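Remo Valentini
6/28/20

Print this thread | E-mail this thread

I work nights in the cleaning department at Granura. In March our company signed a contract with Sondberg for robot arms, and many people ask me what has changed for us. I will try to write it in order. My English is my third language, so please be patient.

14 replies 31 shares

First, what the job was before. We are 40 cleaners in the building, divided in two shifts. Each floor has the small bins at the desks, the kitchen bins and the bag points on the wall. One round of everything is 405 bags. I know this number because it is printed on our round sheet.

When the managers told us about the arms, they used the word "relief." My colleague Imani Kaijage raised her hand and asked, relief for who? It was a fair question and the answer was quite long. I wrote down only one part of it, that no person would lose hours before the end of the year.

9 replies 52 shares

They put the arms first in a practice corner on our floor, and each shift sends one person to sit with the technicians. For the night shift this is me. I had never sat down in working time before, and the first week my back did not know what to do.
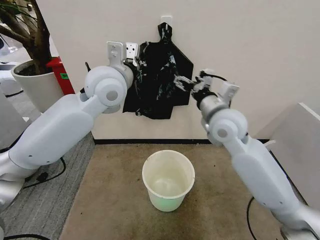
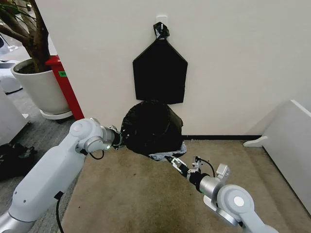 What I learned in that corner is how much of my work I was never able to explain. A trash bag looks like the easiest thing in the building, but it has no fixed shape, and each time you touch it, it becomes a different thing. With the knot looped on the wall hook and one gripper at each side of the bag, the two arms have to agree about where the plastic is. My hands agree without asking me. The technician, Divya Sundaram, wanted me to say in words how I do it, and I had to do it several times slowly before I could answer her.

I told her that I feel with my thumb if the plastic is one layer or two. She was quiet and then she wrote it down. I have cleaned offices for many years and I think it was the first time that somebody wrote down a thing I said about bags.

22 replies 200 shares

Now the changes for the people, because this is what you asked me.

The round sheet is different. Before, we went by floor and each of us had our own. Now the sheet is divided by task, and the tasks which may go to the arms later are marked with a gray line. Nobody likes to see a gray line beside his own work. Xolani Masilela has a gray line on half of his sheet, and he folds the paper so it is on the inside.

The talking is also different. On the old round you met the same person at the same door each night and you said two words. With the tasks divided, I pass fewer people. This is a small thing and I did not find it in any of the meeting papers.

But there are good changes also, and I want to be correct. The heavy bags from the kitchens were bad for shoulders, and now the company listens when we say so, for the reason that the technicians asked for the weight limit and it had to be written somewhere. Six of us got a training course with pay. Hema Krishnan from the day shift finished it first and she now checks the arms before each session. She has a new badge and a better rate.

17 replies 46 shares

Some people asked if I am afraid. I am a little afraid, yes. The course has 6 places and we are 40. I can do this subtraction also in English.

I asked our manager if there will be a second course. He said it depends on the budget, and that he will tell us when he knows. I have asked for this in writing and I am waiting.

One person asked if I like the arms. I like Divya's questions more. But I have noticed that I say "good evening" to them when I come in, and Imani says it too.

I start my shift soon. If you clean at a place that has the same contract, please write to me how your sheet looks and if they pay you for the hours with the technicians. At our place they pay, but we had to ask two times.

8 replies 19 shares

Print this thread | E-mail this thread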